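아르키다드(Arkidard) 내구 시리즈 기술 소식
타이어 온도 창과 피트 전략: 최종전 데이터 검토

2021. 11. 20.

시즌 최종전의 텔레메트리 정리가 끝났다. 이번 호에서는 플루케로(Flurkero) 팀의 17번 차와 지브린(Jibrin) 팀의 29번 차를 비교한다. 두 차량은 같은 섀시와 같은 규격의 엔진을 쓰지만 두 번째 스틴트부터 랩타임 추이가 갈렸다. 차이는 대부분 뒤 타이어의 온도 관리에서 나왔다.

비교 조건은 다음과 같다. 두 차량 모두 중간 컴파운드로 출발했고, 출발 연료량은 규정 상한에 맞추었다. 세이프티카 구간과 피트 인·아웃 랩은 계산에서 제외했다. 전체 표본은 279랩이며, 황색기가 한 섹터라도 나온 랩은 별도로 표시해 평균에 넣지 않았다. 노면 온도는 경기 초반에 가장 높았고 해가 기울면서 계속 떨어졌다.

첫 번째 스틴트

첫 스틴트에서 두 차량의 평균 랩타임은 거의 같았다. 17번 차의 로엘 얀선(Roel Jansen)은 저속 코너 탈출에서 스로틀을 늦게, 그러나 한 번에 여는 편이다. 29번 차의 술레이만 에크포(Suleiman Ekpo)는 더 일찍 열고 단계적으로 늘린다. 노면이 뜨거운 동안에는 어느 방식도 뚜렷하게 유리하지 않았다. 얀선은 탈출 직후 휠 슬립이 짧고 크게 나타났고, 에크포는 작은 슬립이 길게 이어졌다. 한 랩에 누적된 슬립 에너지로 환산하면 두 값은 측정 오차 안에 들어온다.

브레이크 밸런스는 달랐다. 지브린은 출발부터 밸런스를 뒤쪽으로 두 단계 옮겨 놓았다. 긴 내리막 뒤의 헤어핀에서 앞바퀴 잠김을 줄이려는 설정이다. 플루케로는 기본값을 유지했고, 얀선은 이 헤어핀에서 제동 지점을 조금 앞당기는 쪽을 택했다. 섹터 기록으로는 지브린 쪽이 유리하다. 다만 뒤 브레이크의 열이 휠을 통해 타이어 내부로 전달되므로 뒤 타이어의 카커스 온도도 함께 올라간다.

두 번째 스틴트

노면이 식기 시작하면서 이 설정의 효과가 드러났다. 17번 차는 새 타이어로 나간 뒤 뒤 타이어가 작동 온도 창에 들어오기까지 네 랩이 걸렸고, 29번 차는 두 랩 만에 들어왔다. 에크포는 이 구간에서 벌어 놓은 격차를 스틴트 끝까지 유지했다.

얀선의 무전 기록을 보면 그는 두 번째 랩부터 뒤쪽 접지력이 부족하다고 보고했다. 레이스 엔지니어 마르가레타 커프라루(Margareta Căpraru)는 밸런스를 한 단계 뒤로 옮기도록 지시했으나, 이미 표면에 그레이닝이 발생한 뒤였다. 그레이닝이 생긴 타이어는 표면 온도가 올라가도 접지력이 바로 회복되지 않는다. 커프라루는 경기 후 기술 회의에서 "설정값보다 변경 시점이 문제였다. 피트에서 나가기 전에 옮겨 두었어야 했다"고 말했다.

공기압도 검토 대상이다. 플루케로는 출발 공기압을 최저 허용치에 맞추었고, 지브린은 이보다 조금 높게 잡았다. 낮은 공기압은 접지면을 넓히지만 온도가 오르지 않은 상태에서는 사이드월 변형이 커져 고속 코너의 응답이 느려진다. 17번 차의 조향각 기록에는 고속 코너 진입에서 수정 조향이 반복해서 남아 있다. 같은 코너에서 29번 차의 조향 곡선은 매끄럽다.

피트 정차

두 팀의 정차 횟수는 같았다. 지브린은 한 번의 정차에서 왼쪽 뒤 휠너트 체결이 늦어 시간을 잃었으나 순위에는 영향이 없었다. 플루케로의 피트 작업은 편차가 작았고 전체 참가 팀 가운데서도 안정적인 편이었다. 결과적으로 플루케로는 트랙에서 잃은 시간의 일부를 피트에서 되찾았다.

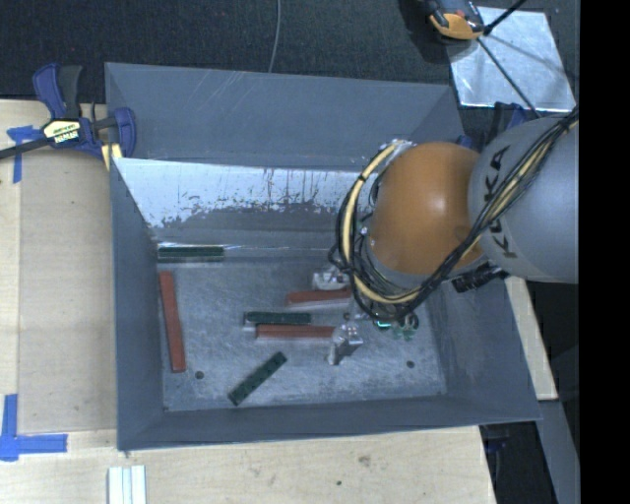
휠건 규정은 다음 시즌에 바뀐다. 현행 규정은 공급 압력의 상한만 정하고 있지만, 새 규정은 휠건의 형식까지 단일 사양으로 묶는다. 공급 업체는 실레레오(Sileleo)로 정해졌다. 각 팀은 12월 테스트에서 새 휠건을 처음 사용하며, 이때의 체결 토크 기록은 주최 측에 제출해야 한다. 시리즈 기술 감독관 라디 셰후(Ladi Shehu)는 체결 불량에 대한 판정 기준도 같은 시기에 개정한다고 밝혔다. 지금까지는 휠이 이탈한 경우에만 벌칙을 주었으나, 앞으로는 너트가 완전히 체결되지 않은 상태에서 차량을 출발시킨 것만으로도 벌칙 대상이 된다.

연료 사용량

연료 쪽에서는 차이가 작다. 29번 차는 세 번째 스틴트에서 리프트 앤드 코스트를 더 자주 사용했다. 지브린의 전략 담당 아데바요 에쿠에메(Adebayo Ekwueme)는 마지막 급유량을 줄여 정차 시간을 단축하려 했다고 설명했다. 이 방식은 직선 끝에서 스로틀을 일찍 닫기 때문에 브레이크 온도가 떨어지고, 앞에서 말한 뒤 타이어 가열 효과도 약해진다. 실제로 해당 구간에서 29번 차의 뒤 타이어 온도는 작동 창의 하한까지 내려갔다. 타이어 마모가 아직 적은 시점이어서 랩타임 손실은 제한적이었다.

데이터 배포

랩별 원본 데이터는 등록 팀에 한해 배포한다. 파일 번호는 802이며, 타이어 온도 채널은 표면과 카커스를 분리해 수록했다. 17번 차의 오른쪽 앞 표면 온도 센서는 세 번째 스틴트 도중 신호가 끊겨 해당 채널이 비어 있다. 보간값은 넣지 않았다. 채널 명칭은 지난 호에 실은 표를 그대로 따른다.

다음 호에서는 12월 테스트의 휠건 체결 기록과 저온 노면용 컴파운드의 첫 주행 결과를 다룬다.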